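Foltum Beverage Service Kit: Data Card

Prepared by Mahlet Teshome for Drorstead. Last revised Nov 2, 2022.

Summary
The set holds 1,928 episodes of a two-handed robot serving drinks at a counter dispenser. It is supplied with each kit on evaluation.
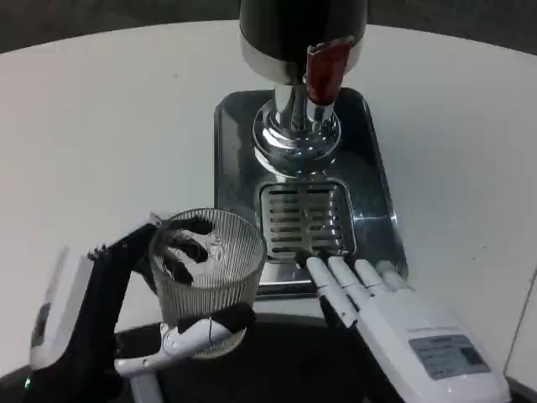 Contents
Training split: 1,311 episodes. Episodes differ in length. Each is stored with its head camera view.

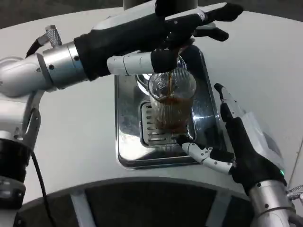 Coffee running into a ribbed cup on the drip grate.

Limits
One counter layout only. Results should not be applied to other dispensers without further testing.

Contact
Evaristo Marras, Evaluation Office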